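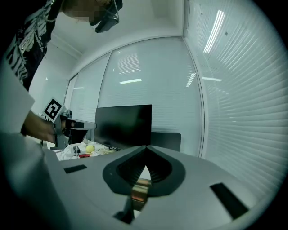 Our project looked at how white prints on dark cotton shirts hold up in the wash. All four of us own shirts of this type and have watched the print go dull or crack long before the fabric wears out. We wanted to know which washing habits do the most damage. The kind of shirt we mean is the dark one at the top left, with bold white graphic shapes. White on a dark ground gives the strongest contrast of any common print, so it also shows damage sooner than a print in a color close to the fabric. A plain white or pale sleeve, like the one lower down, has a different problem. It picks up color from other clothes, and we came back to that in the second part of the work.

The group was Zineb Samir, Abena Adjei, Nouhaila El Fassi and Soon-im Song. Our supervisor was Mohcine Abdelaziz. We did the washing in the textile room at Standorwood between the end of March and the middle of May.

1. Survey of shirts already in use

Before testing anything we asked students to let us look at printed shirts they had owned for at least a year. We checked 185 shirts. For each one we wrote down the type of print if we could tell it, the condition of the print, and how the owner usually washed and dried it.

We used a simple scale: good, dull, cracked, peeling. Two of us graded every shirt without talking to each other first. When we disagreed, a third person decided. Most of the disagreements were between good and dull. Nouhaila made a reference card with a small sample of each grade, and after that we agreed more often. We then went back and graded the early shirts again with the card.

Many owners did not know what temperature they used. Several said "whatever it was set to." We recorded those as unknown and left them out of the comparison by temperature, which made that group smaller than we had planned.

Cracked prints were most common among shirts that went in a tumble dryer. Peeling was mostly found on transfer prints, and it usually started at a corner or at a thin part of a letter. Large solid shapes had more cracks than narrow lines did, especially across the chest where the fabric stretches.

2. Wash test

We bought plain black shirts from Rumeo, all the same size and from the same batch. Fawzy, the print shop near the bus station, put the same white design on each one. Half were screen printed and half were heat transfers. The design had one large block, one row of letters and a set of thin lines, so that we could compare the three on the same shirt.

The shirts were split into four groups:

Group A: washed cold, right side out, dried on a line
Group B: washed cold, inside out, dried on a line
Group C: washed hot, right side out, dried on a line
Group D: washed hot, right side out, tumble dried

Every load weighed 2,340 grams, made up with old cotton towels. The spin speed was 900 for all groups. We used Skeder powder with no fabric softener. Each shirt went through 7 washes. We had hoped for more, but the machine was shared with another class.

After each wash we let the shirts dry completely and graded them under the same lamp. We also stretched the chest by a fixed amount on a board Abena had made, and looked for cracks with a hand lens.

3. Results

Group B was in the best condition at the end. The screen prints in that group were all graded good, and the transfers had only slight dullness in the large block. Group A was close behind. The thin lines had a fuzzy look where loose black fibers had come up around them.

In group C the white looked grayer. Some of this was dye from the shirt, which was easy to see when we put an unwashed shirt next to it. Group D was the worst. Fine cracks showed in the large block after the third wash, and by the last wash they were visible without stretching. Two transfers had started to lift at the ends of the letters.

4. Pale fabric in the same load

Soon-im suggested this part. We cut sleeves from old white shirts and put one in with each load. In the cold loads the sleeve stayed the same to the eye. In the hot loads it turned light gray during the first wash and changed only a little after that. New black shirts seem to lose most of their loose dye early, so washing them alone the first time or two would probably protect anything pale.

5. Problems with the method

We had one design from one shop, and the ink may not be typical. The grading was by eye. Groups A and C were different only in temperature, but group D added the dryer, and we had no cold wash with tumble drying. This means we cannot say how much of the damage in D came from heat in the wash and how much from the dryer. The survey points to the dryer, but people who use a dryer may also wash more often.

Zineb is keeping the shirts from groups B and D in the textile room cupboard. If the machine is free next term, we would like to run the missing cold and tumble dried group, with new shirts from the same supplier and the same design file.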